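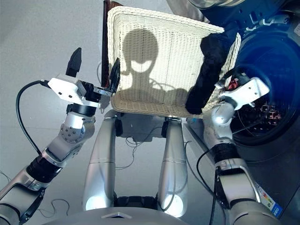
4.2 Emptying the basket into the washer

Figure 3. Two-arm basket hold at the washer, view from the head camera. One gripper on each side, basket tilted toward the right, black garment over the rim.

Of the five chores in the Fultville set, laundry loading took the longest to get working and is still the one we trust least. We break it into four stages: pick up the basket, carry, tilt, clear the basket. Door opening is scored apart (Section 4.4) and is left out of the numbers below.

Pick up and carry are mostly solved, at least with a stiff rim. Soft fabric hampers were tried in September and dropped, the rim folds under the fingers and the two arms end up fighting each other. Woven baskets hold shape better. Even so the weave gives a little, and the wrist force reading drifts as the load moves around inside. We do not correct for this.

Tilt is where the trouble starts. Figure 3 shows the kind of state the policy has to deal with: the basket is big, close to the camera, and blocks much of the view between the arms. The cloth sits against the inner wall and partly out over the rim next to the right gripper. From this pose the policy must decide whether to keep tilting, shake, or put the basket down and pull the garment out with one hand. Human operators nearly always did the last one. The learned policy nearly always kept tilting.

Lighting matters more than we expected. The head shadow falls straight on the pale face of the basket, and early versions of the cloth segmenter marked it as a dark garment. Hosseinzadeh retrained on 410 extra frames with hand-drawn shadow masks. False garment detections fell a lot, though dark cloth inside shadow is still missed.

Training used 1,787 teleoperated episodes, all collected at the Nasmont site. Testing was 400 trials with baskets and clothes not seen in training. A trial counts as a success only if every item ends up in the drum, nothing on the floor, nothing caught in the door seal. By that rule almost half of the trials passed. Most failures were one item left hanging on the basket or the seal, which a person would fix in a second or two without thinking about it. The robot has no idea it happend.

Retry behavior is weak too. Mulligan added a simple check, look in basket, look at floor, go again, and it helped on the floor drops but not on the seal. The Rakitz planner was tried as a drop-in replacement. Slower, same errors. The Heydari baseline never got past the tilt stage in our hands, but we had little time to tune it so the comparision should be read with care.

So can it do the laundry? Loading, with someone nearby to check, yes on a decent day. Unattended, no. Sorting by color and fabric was not attempted.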